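Damask Refuses to Stay in the Dining Room

Brown damask wallpaper, last seen in earnest behind somebody's grandmother's china cabinet, is selling again in Kodatham, and this time buyers are putting a second pattern right up against it. Hikier, the wallcovering store on Trirkley Street, says it moved 400 rolls of damask between the start of the year and last week. In December it had 183 rolls in the back room and was thinking about a clearance bin.
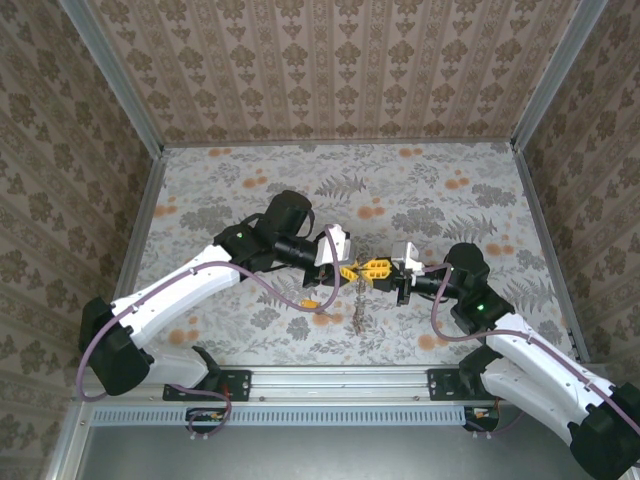

KODATHAM, 26/05/2024 – The store blames the spring window display, which put a beige and brown damask next to a pale gray leaf print and left the two to work it out. Customers came in to say the patterns did not match. A fair number of them then asked what both would cost for a powder room.

The look has no agreed name yet. Hikier's price tags call it "garden under parlor," meaning the flowers go low and the damask goes up the walls. Wallin, the small print shop across the river that supplies much of Hikier's stock, calls it "the brown order" and has put on a second shift to deal with it.

Wallin had dropped damask from its regular line and kept only the old artwork, filed in a drawer marked "formal." The shop now prints it in three browns. The darkest is named Gravy, and yes, it is the best seller.

Not everyone in town is charmed. Painters and paperhangers who had gotten used to a decade of plain off-white are having to line up vertical repeats again, and at least one local outfit has raised its rate for any job with a medallion in it. The going charge in Kodatham for a small papered bathroom is now $177 in labor before anybody opens the paste. Ceilings are extra. Ceilings in damask are a conversation. 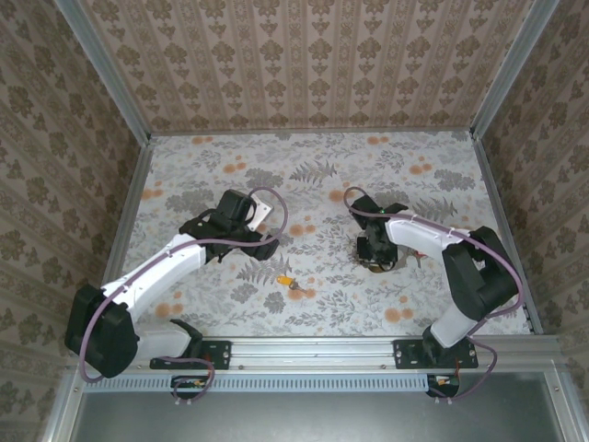

Small prints near the floor do have a practical side, according to Hikier, whose staff get asked mostly about crumbs. A speckled, leafy surface is forgiving of dust, pet hair and the odd footprint in a way that plain white has never been. The trouble is that it forgives everything else too. Set a key over one of those soft orange blossoms, with gray ferns all around and bands of brown damask up the walls behind, and the eye has plenty of other places to go first. The store's advice is to hang a hook by the door, preferably on a wall you haven't papered yet.

There are limits, even at Hikier. The store will not sell two damasks for the same room without a sample going home first, a rule brought in after a hallway on the north side of town had to be stripped twice. Samples are free for the first three and a dollar each after that, which has done wonders for people's decision making.

Wallin, for its part, would like customers to stop gluing its paper to floors. The paper is made for walls. Shelves and drawers are fine, the shop says, and a tabletop will do if it gets a clear coat and nobody puts a casserole on it. For an actual floor there is vinyl, and Wallin has a leaf print in vinyl coming later in the year, in gray with dots of orange, assuming the supplier of the orange gets back to them. 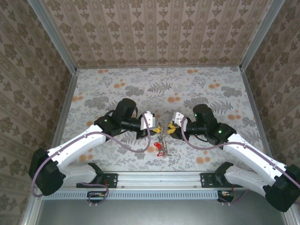 3 min read

Anyone wanting to try the look at home can do so at Hikier's pattern table, where the sample books have been sorted into "quiet," "not quiet" and "damask." The table holds 68 books. Visitors are asked to put them back in the right pile, and they do not.

The store suggests starting with the covering that will go lowest and choosing the walls afterward, with the gray in one and the beige in the other kept about equally pale. Scale matters more than color: big medallions like a small, scattered flower for company, and two large prints side by side tend to argue. Bring a photo of the room taken by daylight. Bring the measurements as well, in inches, written down by the person who did the measuring.

Hikier is open until six every evening except Sunday. Gravy is on back order.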